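Workshop notebook, glaze room and kiln shed, Kultovberg
5/15/26

Opened the big kiln this morning with Povilas and Drita both standing behind me, which I find I don't mind anymore. Cone packs first. Bottom shelf went a touch over, middle shelf bang on, top shelf lazy as ever. I have been blaming the top shelf on the damper for as long as I've been keeping this book, and Povilas has been blaming it on the way I stack, and I think we are both a little bit right. The pots up there were fine to eat off and nothing ran, but the celadon is cloudier than I want and the iron red has that dull liver look I complained about in October.

Batch 197 is the one I care about. For anyone reading this who wasn't here over the winter: it's the old ochre slip recipe from the Tistell notebooks, the one with the wood ash in it, and we have been trying to get it to sit under a clear glaze without crawling. The original just says "ash, well washed," and I have spent more hours than I'd like to admit wondering how well is well. One wash, and it crawls like mad. Three washes, no crawling, but you lose that buttery warmth and might as well have bought a yellow stain in a tub. Two washes with a long settle overnight gave us what came out today, and oh, I was pleased. Warm mustard where it's thick, pale cream where it breaks over the rims, and a bit of orange-brown where it pools in the foot. Drita picked up the little lidded jar and wouldn't put it down, and I took that as a review.

Recipe as mixed, dry weight to 1000 grams: the ball clay and the yellow ochre as on the card taped inside the cupboard door, ash from the apple wood bucket (not the mixed bucket, please, Emiliano, the mixed bucket is for testing only), and the rest is the Delić feldspar. Sieved twice through the fine mesh. Thickness should be like single cream. I know everybody has a different idea of single cream, so dip your finger, and if you can still make out the edge of your nail you are close. 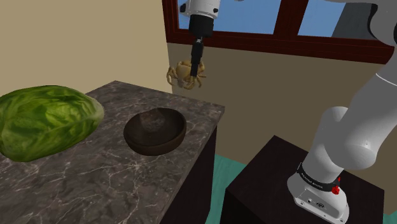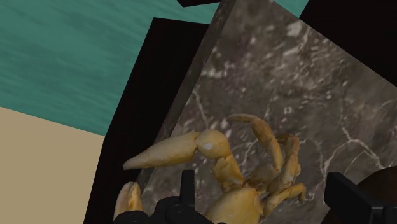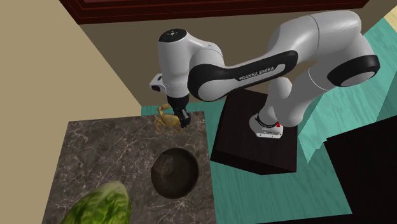

On the crawling, then. I laid all the test tiles out in order of washing and Villads went over them with the loupe, since his eyes are thirty years younger than mine. He found two spots of crawling on the double-washed tiles, both on the same edge, and both where I think somebody's thumb had been. Greasy fingers again. I know I go on about this. But you can wash ash until the cows come home and it won't help you if you've just had a buttered roll and then picked up your bisque by the rim. There's a bowl of clean water and a sponge by the door, and there will be a towel there too as soon as I remember to bring one from home.

The clear glaze is still the old Domon one and I see no reason to change it. It's a shade milky over dark clay, but over the ochre that softness is rather lovely. Brendan Mac Suibhne came by around lunch to collect his platters and asked whether we'd tried it without the clear on top. We had, back in the autumn, and it was dry as toast and stained the minute anyone put tea in it. He thinks it would be beautiful on the outside of something that never gets washed much, a planter or a lamp base, and he has a point. I've put three bisqued cylinders aside for it on the shelf under the window. Please don't glaze them blue.

Kiln notes. Last log number was 3674, so this firing goes in as the next one along. Candled overnight, lid propped, then up slowly until the red heat, then I let it climb a little faster than usual and paid for it with the bottom shelf. I'd like to hold longer at 823 on the way up next time — there's still a faint smell of something burning off at that point, and a couple of the thicker pieces had tiny pinholes on the shoulders. Povilas says pinholes are the clay's business and not the kiln's. We argued very pleasantly about it over coffee and agreed to fire four of his mugs and four of mine side by side, same shelf, same glaze, and see.

Two losses to report. One handle off a pitcher (mine, attached too dry, I knew it when I did it) and one plate of Emiliano's that stuck to the shelf, though he was very good-humored about it and has already ground the shelf clean. The new kiln wash seems better behaved than the last tub. It goes on thinner and doesn't flake into people's bowls.

For next time:
Wash a full bucket of apple ash, two rinses, overnight settle, label it with the date and your initials.
Check the elements on the top row while the kiln is cold. Drita has the meter.
Thicker cone packs. Two of them fell over and I had to guess.
More lidded jars, smaller galleries. The lids came out a snug fit and one of them needed a tap from a wooden spoon to open.
Ask Villads whether he'd write up the loupe notes in here himself, as I can't read the scrap of paper he left me.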